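Veltus hand-held gripper kit

The Veltus is a pair of hand-held grippers sold by Brirnance for recording two-handed jobs that a robot will later be trained to copy. I've been using a pair on and off since February, and I wrote most of this entry, so the opinions are mine (Lucian Ciobanu tidied up the section on software, and he's kinder than I am).

Overview

You hold one gripper in each hand and do an ordinary chore with them, picking up kitchen things, moving them about, hanging them up. Each unit has two jaws and its own cable. The basic kit is 2 grippers, a printed grid sheet and a carry case, and it costs 500 euros, with the Noh software on top at 200 a year. I still think that should be in the box!
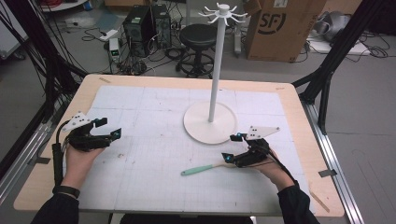
A Veltus pair in use over the grid sheet, with a mug tree and a green-handled utensil on the table.

The triangular plates with the black dots are the tracking markers. Keep them clean and don't touch the printed side if you can help it – mine picked up a greasy thumbprint in the first week and I spent an afternoon blaming the software.

Handling

I got on with the grip straight away, although my wrists complained after a long morning. Lifting a mug is easy enough. Thin handles lying flat are another matter, and I'd suggest a beginner starts with something chunkier. The cables are long enough to work standing up, but do run them over the wrist or you'll drag them through everything. 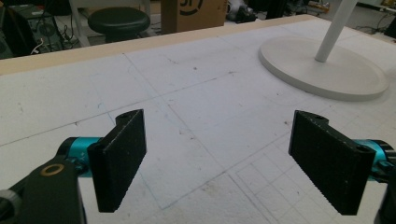

Pads are the part you'll replace most often. Brirnance sells them in matched pairs and they should be changed together, or the jaws close a little off centre (ask me how I know). Fitting takes a few minutes with the small key from the case, and then you run the opening check in Noh again.

Versions

The first version had a stiffer action and a shorter cable. The current one came out on 12 Dec 2021 and is the one to buy, even second-hand. Older pads don't fit it.

Alternatives

The Flomer set is cheaper and lighter, and I liked it for quick tests. Its software crashed on me far too often, though, so I went back to the Veltus for longer recordings.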